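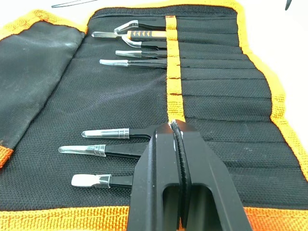 A black fabric tool roll with orange edging, holding precision tweezers in separate pockets.

Tool roll

A tool roll is a flat carrier, made of cloth, leather or a similar flexible material, in which hand tools are stored in a row of pockets or loops. The carrier is rolled or folded around its contents and closed with a tie, strap or buckle. Tool rolls are used by mechanics, woodcarvers, cooks, jewelers, watch repairers and others who carry small tools between places of work. The term is also applied to some folding cases that do not form a true roll.

Construction

The basic tool roll consists of a back panel and a shorter front panel, joined by lines of stitching that divide the space between them into pockets. Pocket width is set by the tools to be carried. Rolls for wrenches often have pockets that narrow from one end to the other, while rolls for carving gouges tend to have pockets of equal width.

Many rolls have a flap along the upper edge, which is turned down over the tools before the roll is closed. The flap keeps tools from sliding out and separates metal surfaces that would otherwise rub together. Elastic loops may be used in place of pockets or together with them. The outer edges are commonly bound with tape to prevent fraying.

Materials

Cotton canvas, plain or waxed, is a long-established material for general use. Waxed canvas resists water but can leave a residue on polished tools. Leather is heavier and wears well, though vegetable-tanned leather may promote rust on bare steel if it becomes damp. Nylon and polyester fabrics are light and dry quickly, and are widely used for electronics and bicycle tools. Rolls for silverware and fine instruments may be lined with a soft cloth treated to slow tarnish.

Use by trade

Early motor vehicles and motorcycles were frequently sold with a small roll of wrenches and screwdrivers for roadside repairs. The practice continues with some motorcycles, where the roll is stored beneath the seat.

Cooks use knife rolls, which have deeper pockets and heavier material at the blade end. Blade guards are often fitted before the knives are inserted. In watch and electronics repair, the tools carried are lighter, and the main purpose of the roll is to protect fine tips from bending.

Regional manufacture

In Lutham, canvas rolls were made by several small workshops that also produced aprons and saddlebags. The largest of these, Andreadis, supplied rolls of 11 and 14 pockets to garages and later added a 22-pocket pattern for engravers. Its former cutting room now forms part of the Satdale Museum of Trades, whose collection includes three unfinished rolls with the chalk marks still present on the cloth. A catalog of the collection, compiled by Asanka Jayasinghe, was issued in March.

Care

Canvas rolls are brushed clean and aired open. Waxed canvas is not machine washed, as detergent removes the wax. Leather rolls are wiped with a dry cloth and conditioned when stiff. Tools should be dry before storage, and a roll that has been exposed to rain should be emptied and left flat until dry.

See also
Knife roll
Toolbox
Tool belt
Waxed cotton

This page was last edited on 18/09/2020.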